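Ticket 113: Bill tracker shows prior-session bill as current
Component: Trindik legislative tracker, status module

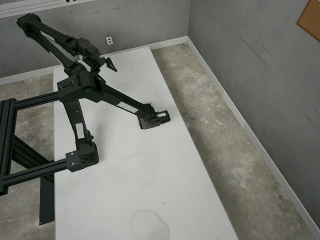 Why does a bill that died in an earlier session still show as "In committee"?
The status field was read from the last recorded action, and the last recorded action on a bill that lapsed is usually its referral to committee. Nothing is entered in the source record when a session ends, so the tracker had no event to act on.

Reported by: Endosano policy desk
Assigned to: Zeyu Lei
Opened: Jul 24, 2024
Severity: 2

Summary
Customer follows a flood mapping bill introduced in the current session. Alerts arrived for a different bill with the same number from the previous session. The detail page showed the current title, the old sponsor and the old committee referral. Customer forwarded one alert to members before noticing the sponsor's name was wrong.

Steps to reproduce
1. Log in with any account that has saved bills carried over from the Ikosik import.
2. Open Saved Bills and sort by number.
3. Select a bill number that was used in both sessions.
4. Compare the sponsor on the list view with the sponsor on the detail page.

Expected: both views show the same record.
Observed: list view shows the current sponsor, detail page shows the previous one.

Log

Entry 1. Reproduced on staging with the customer's saved list. 9 saved bills affected, 3 of them with alerts switched on. Accounts created after the import are clean.

Entry 2. Checked the import table. Ikosik exported the chamber prefix and number but left the session column blank. Our matching routine treats a blank session as a wildcard and takes the first row returned, normally the oldest.

Entry 3. Asked the customer to clear the browser cache and reload. No change, as expected. The fault is on the server side.

Entry 4. Tried filling the blank column with the current session number. This fixed the customer's active bills but broke two archived ones, which really do belong to the earlier session. Reverted.

Entry 5. Wrote a lookup against introduction date. Each session has fixed start and end dates, so the date gives one session only — no wildcard needed. Ran it on the affected list and all records resolved correctly, including the archived pair.

Entry 6. Status labels changed. A bill with no final vote in a closed session now reads "Lapsed (session ended)". Bills reintroduced under a new number are not linked automatically. That request is logged separately under the Wei colour-coding and cross-reference work.

Workaround for other accounts until release
Delete the saved bill and add it again from search with the session filter set. Alerts must be switched back on by hand.

Status: fix merged, awaiting release. Customer notified and asked to check the sponsor line on each saved bill after the update.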